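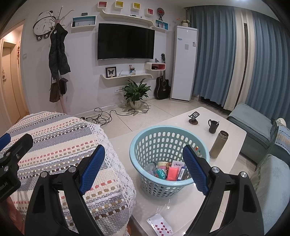

The sitting room in September, with the blue basket on the table and the shelves behind.

Welcome to the sitting room page! I've been promising a few people that I'd put this up for months, and Liis Petrauskas has now asked me for it 4 times, so I've run out of excuses. The kitchen got its own page when we finished the tiling, and the hall got one it didn't really deserve, and all the while the room we sit in every evening had nothing at all. I've got just the one picture up so far, and my notes have grown to fit the space, as they do. Make a cup of tea.

The shelves first, as they're what everyone asks about. When we moved to Zodudside that wall was bare from one side to the other, and for the whole of the first winter the telly hung there looking like a hole somebody had forgotten to fill. I wanted shelves. Emrys wanted shelves too, but he wanted one long straight one, and I wanted lots of little ones in silly colours. You can see who won. The wavy one over the telly was my first buy and I still love it best. It's a pain to dust (the ornaments all have to come off first and go back in the right order, and I never remember the right order) but I wouldn't swap it.

The four little cubes up at the top came next, two with red insides and two with yellow. I changed my mind about which should go where so many times that Emrys drew it out on the back of an envelope and made me sign it. Then came the white boxes with the blue inside and the decorative plate, and the round shelf with the red inside last of all. It went up in one go, with one hole in the wall and no swearing, so we've clearly learnt something.

The plate on its stand was a present from Sun-ja Choo, who used to live upstairs from me in my old flat and has a much better eye than I do. I had it in a cupboard for two years, I'm ashamed to say, wrapped in a tea towel. She came to stay in the spring and was very nice about it being in a cupboard, and it was on the wall before her train home had left.

The butterfly lives on the curved shelf under the telly, with the little figurine with the heart. People either go straight over to look at it or ask if they can sit facing the other way. It belonged to my uncle, and I spent a good part of my childhood staring at it, so it goes wherever I go. My nephew says good night to it when he stays.

Now the sofa. The striped cover over the arm, grey and cream and pink and brown with the white lace edge, is the thing I'd save in a fire. Laine Šimkus found it for me at the Granden market and beat the man down to 30 while I stood behind her pretending to look at some jugs. It has been washed more often than is good for it. I had a go at living without it one summer, to see the sofa as it is, and the room felt like a waiting room, so back it went.

The teal armchair is the most comfortable seat in the house, which means I never get to sit in it. The light blue patterned cushion was a sort of afterthought - I had a bit of money left on a voucher - and it turned out to be the best thing I've bought for the room. If you're after a chair that colour, be patient! I looked for ages, and most of what's sold as teal is green when you get it home.

Then the table, which I'd like to tell you is always clear. It's where everything lands. The round blue basket was my answer to that: small things go in the basket, and once it's full I have to sort it out. In go packets, little bags, cards, anything that would otherwise wander off down the side of the sofa. The rule works well enough for the small stuff and does nothing at all about mugs, phones, flasks or playing cards. We play most evenings after supper, and I find cards in places you wouldn't believe. Povilas Sakalauskas taught us a game in the summer that I still don't understand, and he still wins it.

The guitar is Emrys's. It leans where it leans, beside the air conditioner, and I've given up suggesting a stand or a hook. He picks it up more when it's within reach, he says, and I can't argue with that, as I hear him. I do move it when the children come.

Still on my list: the cables. I know. They run across the tiles to the power strip and I've put a plant down there in the hope that people will look at the plant. I've been pricing up a bit of trunking and I'd be glad of any tips, as long as they don't involve taking up the floor. I also want a proper lamp for the evenings, and Laine has her eye on one.

Liis, I hope that's enough to be going on with. The bedroom page will be next, once I've finished painting the skirting.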